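Community Board > Giving Back > Holiday meal drive for the hospital family house

**plumline_pat**
August 31, 2018

I know it's still hot out and nobody wants to hear about January, but bear with me, I need to start early this year. For those who are new, our little group cooks for the parents staying at the family house next to the children's hospital in Pindville. We did 2 weekends last winter and it was lovely, and tiring, and we ran out of rice both times (my fault, I'm still hearing about it).

This year Sharon Koech at the house has asked if we could cover 6 weekends, starting the first one in January when the holiday donations dry up and the families are still there. Wokside has already offered to lend us the big burners again, bless them.
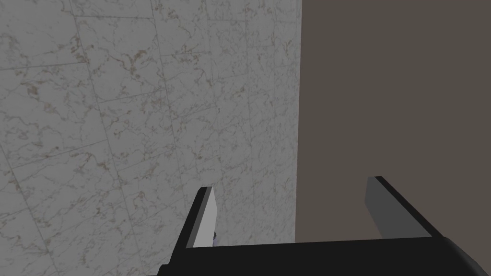 So the question I'm putting to all of you is whether we raise money and have it catered, or keep cooking it ourselves. Six weekends comes to up to 1,000 plates. I go back and forth on it every time I sit down with a cup of coffee, so please talk me into something!

**grandma_dot**

Keep cooking! I sat with my grandson in that hospital for a good long stretch, and I can tell you I remember the chicken soup a neighbor lady ladled out for me a whole lot better than I remember anything that came in a foil box. She asked me his name and she asked me again the next night. I don't say that to be hard on caterers, I just think the ladling is half of it.

**tworivers_ken**

I love you Dot but I'm going to disagree a little. Those parents are worn out and what they need is a hot plate at the time you said it would be there. Last winter we were 40 minutes late the second Saturday, if you'll recall, and some folks had already gone back upstairs to their kids without eating. If we raised $3,000 we could have Mạc do the main dishes. It's good food, I've had it plenty, and we'd still be there to serve it and ask people their names.
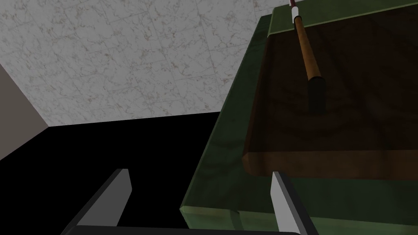
**plumline_pat**

Ken, that's fair, and I did feel awful about that Saturday. My worry with the money is that we've never raised anything close to that, and I'd hate to promise Sharon six weekends and then come up short in the middle. I've been pricing serving things in the meantime so we quit borrowing from everybody's kitchens. I'd like trays with a green edge like that one, so ours don't wander off with the house's own. If anyone has a line on a stack of them, secondhand is just fine, send me a message.

**mo_in_the_valley**

Could we split it? Cook the first few ourselves while everybody's fresh and full of good intentions, and have the last ones catered when half of us are down with colds. My sister works at Fletex and says they'll sometimes match what employees give, though she has to ask what the rules are. 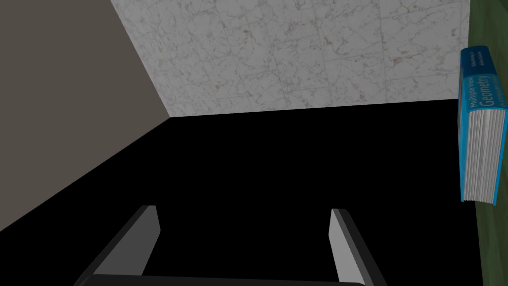 I can also do rice. I have a very large rice cooker and I've been waiting my whole life for someone to need it.

**tworivers_ken**

I could live with a split. I'd still want somebody watching the clock.

**grandma_dot**

Well, I could live with it too, as long as there's soup. Put me down for soup all six, catered or no, and somebody with a strong back to carry the pot.

**plumline_pat**

You all are the best. Mo, please do have your sister ask, and yes to the rice cooker, a thousand times yes! I'll call Sharon and see how she feels about doing half and half, and I'll post back in this thread when I hear from her.

Filed under: Giving Back, Families, Food

Related threads
Knitted hats for the newborn floor, sizes and yarn
Toy drive drop-off spots
Who can drive seniors to appointments?
Thank-you cards from last winter's dinners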